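Praldale Building, year-end safety walkthrough
Checklist and comments
Date of walkthrough: December 30, 2024
Done by: Abenezer Habte and Munther Kassab
Last full walkthrough: April

Marks used: OK, FIX (work order opened), WATCH (look again next time), N/A.
Comments from tenants are at the end and between sections where they belong to one item.

Before starting

We walked the building from the top down, with the lights on their normal schedule and the heating running. Room 307 was locked at first and was done last. The roof hatch was checked from inside only on account of ice. Items carried over from April are marked (carried).

1. Stairs and exits

1.1 Exit signs lit on all floors – OK
1.2 Exit doors open without a key from inside – OK
1.3 East stair door closes and latches by itself – FIX
Stops an inch short of the latch unless pulled. The closer was adjusted in April and has drifted again. Replace the closer this time.
1.4 Stair treads, nosings tight – WATCH
Second step below the third floor landing has a little movement on the wall side. Nosing screws tightened during the walkthrough.
1.5 Handrails firm – OK
1.6 Nothing stored on landings – FIX
Two flattened moving boxes and a floor fan on the second floor landing. Tzavaras was told and took the fan in right away. The boxes were still there when we went back down.
1.7 Emergency lights, 30-second button test – OK except the one outside room 101, which went dim before the time was up. New battery ordered.
1.8 Exterior steps, sand or salt bucket filled – OK
Scoop is missing. People are using a paper cup.

2. Fire equipment

2.1 Extinguishers on their hooks, pin and seal in place – OK
2.2 Tags current – OK
2.3 Extinguishers can be reached without moving anything – FIX
The one by the loading door is behind the Dreker pallet jack again (carried). Yellow tape goes on the floor this week.
2.4 Pull stations visible – OK
A wreath was hung over the one in the front lobby. Taken down and hung on the directory board.
2.5 Smoke detectors, no covers or tape left on – FIX
Dust cover left on one detector on the third floor after the ceiling painting. Removed on the spot. Painters should be asked to sign off on these when they finish, and the next contract should say so.
2.6 Sprinkler heads, clear space below – WATCH
Storage room shelving is at the limit. The line painted on the wall is hard to see now and needs a fresh coat.
2.7 Fire doors not wedged – FIX
Wooden wedge under the corridor door by the copy room. Wedge removed. If the door is a nuisance for deliveries, ask for a magnetic holder, which releases with the alarm.

3. Electrical

3.1 Panel doors shut, space in front clear – OK
3.2 Panel directory readable – WATCH
Panel B still lists the old tenants. Circuit numbers are right, names are wrong.
3.3 Outlet covers present and not cracked – FIX
One cracked cover in 307, behind the door. Spare is in the supply closet.
3.4 Power strips not plugged into other power strips – FIX
Found one pair under the Rarari front desk. Separated. They need another outlet on that wall and should put in the request.
3.5 Space heaters – see note
Building rule is one heater per suite, plugged straight into the wall, off when the room is left. Two heaters had no tip-over switch and were taken out of use. Owners can collect them from the office and take them home.
3.6 Cords not run under mats or through doorways – OK
3.7 Cords in good condition – OK, apart from a desk lamp with tape around the plug end. Lamp thrown out with the tenant's agreement.
3.8 GFCI outlets near sinks, test and reset – FIX
Second floor kitchenette trips but the reset button has to be held in. Replace.

4. Kitchenettes and shared drink areas

4.1 Appliances on a flat, steady surface – OK
4.2 Appliance cords away from sink and table edge – WATCH
Nothing wrong on the day. Cords get moved whenever tables are wiped, so the placement does not stay put for long.
4.3 Microwave door seals clean and whole – OK
4.4 Toaster crumb tray emptied – FIX
4.5 Refrigerator thermometer present and reading in the safe range – OK
4.6 Drip trays and drains cleaned – OK 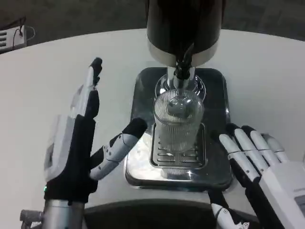
4.7 Hot drinks kept off the copy room shelf – WATCH
There was a ring mark next to the paper trays and no cup. The sign has fallen down. New sign going up at eye level.
4.8 Floor near the sink, mat flat and with a grip backing – FIX
The corner curls up. Order the same size with a beveled edge.
4.9 Cleaning products stored away from food and cups – FIX
Descaler and dish soap were on the same shelf as the tea. Moved to the lower cabinet. The descaler bottle has kept its label, which is good, but a spray bottle next to it had none. Contents unknown, so it was taken away for disposal.
4.10 First aid kit, burns dressing included – WATCH
Dressing is there and expires in April. The tweezers are gone.
4.11 Under-sink leak check – OK
Cabinet floor dry, trap snug.

5. Floors, walkways and storage

5.1 Lobby mats flat, no gaps between them – OK
5.2 Carpet seams – FIX
Seam open outside 101, wide enough to catch a heel. Taped for now. The flooring contractor has been called and can come after the holiday.
5.3 Wet floor signs available on every level – WATCH
The third floor sign has moved to the second floor, so the second has a spare and the third has none. Please return it.
5.4 Shelving anchored – FIX
Tall unit in the Tzavaras storeroom is free-standing. Posted load limit for that unit is 600 pounds in total and it looked well under that, but it still has to be fastened to the wall.
5.5 Step stools, feet and hinges – OK
5.6 Ladders hung up and locked – OK
5.7 Heavy boxes on low shelves – WATCH
Archive boxes have crept up to the top row. Bring them down as they are used.
5.8 Ceiling tiles, stains or sagging – FIX
Fresh stain near the north window on the third floor. Might be the old pipe joint, might be condensation. A plumber should look before the tile is swapped.
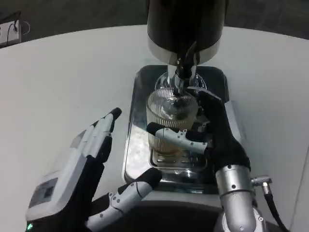
6. OUTSIDE AND LOADING DOOR

6.1 Walkway lights – FIX
One out by the bike rack. Lamp is in stock but the ladder work waits for a dry day.
6.2 Loading door safety edge – OK
Tested with a cardboard tube. The door reversed.
6.3 Dock plate, handle and pin – OK
6.4 Snow shovels and ice melt at both doors – OK
6.5 Downspout by the side entrance – FIX (carried)
It still empties across the path and freezes there. A temporary extension has been fitted. The permanent fix is a buried line, and Ojārs Koppel is getting a price for that.
6.6 Dumpster lids closed, enclosure gate latched – OK
6.7 Parking bumpers pinned – WATCH
6.8 Gas shutoff reachable and labeled – OK
The label is new and can be read from the path.

7. Records and drills

7.1 Evacuation map posted on every floor – OK
7.2 Maps match the actual layout – FIX
The third floor map shows a wall that was taken out. Redraw.
7.3 Contact list updated – FIX
Two numbers on it no longer work. A corrected list will be sent to all tenants.
7.4 Evacuation drill done – OK
The first floor was slow to leave and several people went back for coats. Coats should be picked up only if they are within arm's reach.
7.5 Meeting spot – WATCH
The current spot is the far end of the parking lot. Snow gets piled there. Dreker has offered the strip along its fence as a winter meeting spot and we are inclined to accept.
7.6 New employees shown the exits – WATCH
Rarari keeps a signed sheet. The other tenants say it is done but keep no sheet. A blank one is available from the office.

Follow-up dates

Tenant items are due within 20 days of this sheet going out. Building items depend on parts and contractors and will be posted by the mailboxes as they close. Anything marked FIX in sections 1 and 2 goes first, and the east stair door goes before everything else. Please don't prop it or tie it in the meantime – pull it shut behind you.

If you think an item is marked wrong, send a comment with the item number.

Comments received

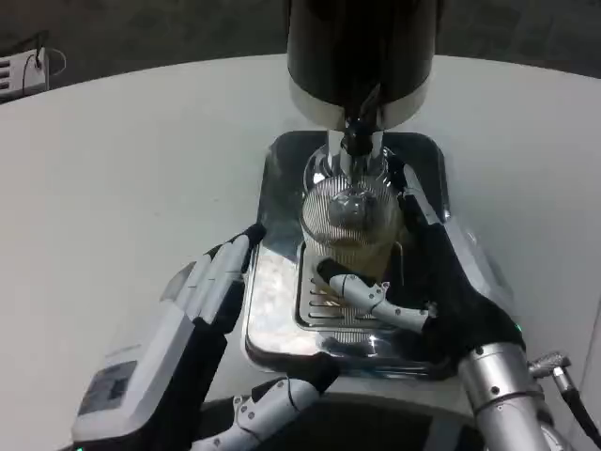 Fadime Bayram wrote about 3.5 and wanted to know if an oil-filled radiator counts as a space heater. Her suite has one of those and one small fan heater, and the two are never on at the same time. She also said the thermostat on the north side reads warmer than the room really is.

Reply, Abenezer Habte: It counts. Please choose one and take the other home. The thermostat is a fair point and I have added it to the list for the heating contractor. It sits right over a supply vent, so the reading can't be trusted.

Stavros Dimitriou, on 1.6: The boxes on the landing are ours. They were waiting for recycling pickup, which was skipped over the holiday. They are in our storeroom now. Is there another place we can leave cardboard when the pickup is missed?

Reply, Munther Kassab: Put it inside the dumpster enclosure against the back fence, tied, and tell the office. Not in the stairwell even for an hour.

Ojārs Koppel, on 6.5: The price should be in by next week. The ground is too hard to dig at present, so the work would be April at the earliest. I would put a second bucket of sand at the side entrance until then.

Reply, Munther Kassab: Bucket is out. It has a scoop.

Stavros Dimitriou, on 5.4: Can we use our own brackets, or does the building supply them?

Reply, Abenezer Habte: Building supplies them. The wall there is hollow block and needs the right anchors. Clear the top two shelves before we come.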